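Call for Participants: Working Group on Good Practice for Hand-Held Gripper Collection
Eltthorpe, Flolcombe site
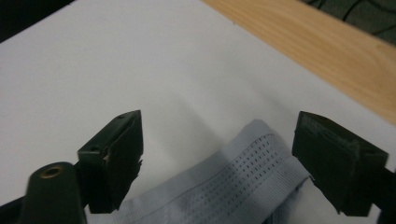 Gripper fingertips and a length of elastic strap on a white work surface.

Eltthorpe is looking for people to join a working group that will test and revise our practice rules for hand-held gripper work. The rules are known in house as the Jultitine rules, after the project they were first written for. They cover how a tool is checked before use, how soft goods such as straps and cloth are handled, and what gets written in the log. The second draft is ready and needs to be tried by people who did not write it.

The group starts in September and runs until the draft is either adopted or sent back. Sessions are held at our Flolcombe site. There is no remote option for the bench sessions, but comments on the text can be sent in from anywhere.

Who we want

We have 59 places. Most are for people who use a hand-held gripper as part of their regular work, at any level of experience. We would also like to hear from people who write work instructions, inspect tools, or train new operators. You do not need a degree. You do need to be able to read a rule, try to follow it exactly as written, and tell us where it fails.

Left-handed operators are asked to say so on the form. The first draft assumed a right-handed grip in several places and we want to be sure this one does not.

Some of the sessions will be run in Moldovan as well as English, and both versions of the text need checking against each other. If you can work in both, please mark this on the form.

What you will do

You will attend two bench sessions and one review meeting. At the bench you will be given a tool, a set of items and the draft rules, and you will work through a set of tasks. Elastic and webbing come up often. The current draft gives more space to them than to rigid parts - they fold, they slide behind a fingertip, and operators disagree on what counts as a finished grasp.

The draft has 87 rules. Each participant is assigned one section and is not expected to learn the rest. These are the sections most in need of comment:

Section 2, Fingertip condition. Both fingertips are inspected before the first task and again after any break. Frayed or chipped edges, missing pads and rough spots are entered in the log with the side they are on. The draft does not yet say how much wear takes a tool out of use. We want a limit that two people looking at the same fingertip would agree on.

Section 3, Work surface. The surface is cleared of anything not listed for the task. Lamps are set before the first task and not moved during it. Participants will be asked whether the wording on shadows is clear enough to act on.

Section 5, Soft items. The item is laid out as the task card says, including any loops or folds. Operators do not straighten it by hand between attempts unless the card allows it.

Section 8, Logging. Failed attempts are kept and marked. They are not repeated to get a cleaner result. The log from the first draft holds 1,996 entries, and too many of them say only "redo."

Pay and conditions

Bench sessions are paid at the Eltthorpe operator rate, including the time spent reading the rules. The review meeting is paid at the same rate. Travel to Flolcombe is repaid on receipt. You may stop a session at any point and will be paid for the full session.

The tools are held in one hand for long stretches. Tell us on the form if you have a wrist, hand or shoulder condition. It will not rule you out, but we will plan shorter sessions.

Your comments will be shared with the rest of the group by participant number only. Names are not printed in the rules.

How to apply

Fill in the participant form at the Flolcombe front desk or ask for a copy by mail. Say which section you would prefer and whether you can attend mornings or afternoons. Morning sessions begin at 9:30. If you are applying through your employer, each person still needs a separate form.

Places are filled in the order forms arrive, with some held back for new operators. Everyone who applies will get a reply, and those without a place can ask to receive the draft for written comment.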